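**Sorting table for small discs: how do I get them into the tray without chasing them everywhere?**

Posted by Thư Lục, 25 Dec 2021

Hi all! I've been making bingo and counting sets for the after-school club since July, and I love it way more than I expected to. Each set gets a pile of little red discs, and I'm working through a box of 3000. I tip them out on a flat board, check for chipped ones, then push the good ones over the back edge into a tray with a T-shaped pusher. There are two rails along that edge with a gap in the middle, and the tray sits behind the gap.

Checking is the fun part (very calming with music on!). Pushing is where I come unstuck. If I go slowly, the discs on the outside slide off around the ends of the pusher and I get a trail behind me. If I go fast, they bunch up against the rails. I don't want to buy a counting machine, I just want to get better at this. Does anyone have a method?

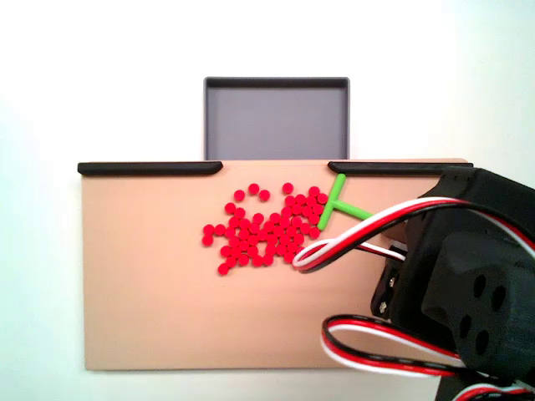

*Red discs and the green pusher on the tan board, with the gray tray behind the gap.*

I do more or less a handful at a time, then wipe the board with a dry cloth. Should I be doing smaller piles? Is the gap too narrow? I can move the rails if I have to, they're only stuck on with tape.

---

**brellska_buttons**

Oh, I'm so glad someone else does this! I sort buttons the same way and it took me ages to get the hang of it.

Don't aim for the gap right away. Pull the pile together first, well away from the rails, with short pushes from the outside toward the middle. Go around it: left side, right side, then underneath. Once it's a tidy clump that's narrower than your gap, get the long edge of the T behind it and push straight back in one steady go. Leave the strays! Go back for them at the end and bring them in as their own little group. Chasing one disc in the middle of a push is how I used to lose ten others.

For jams, lift the pusher, come at the pile from the side, and nudge it along the rail until it reaches the opening. Pushing harder from behind just packs them tighter.

My best evening so far was 1094 buttons, and I was grinning the whole time.

---

**Vistex77**

smaller piles, yes. also make the gap wider if its only tape

---

**Triệu**

Agree with the button person about gathering first. Two things to add from doing game pieces for years, which is still one of my favorite winter jobs:

- Keep the board really clean. A bit of tape glue will stop a flat disc dead and then everything turns around it.
- Empty the tray before it gets full. I bag mine in lots of 500 and write the number on the bag, so a box of 3000 is six bags and I always know where I am.

If you do move the rails, try it with dry tape marks first and run a couple of piles through before you stick anything down. Have fun with the rest of the box!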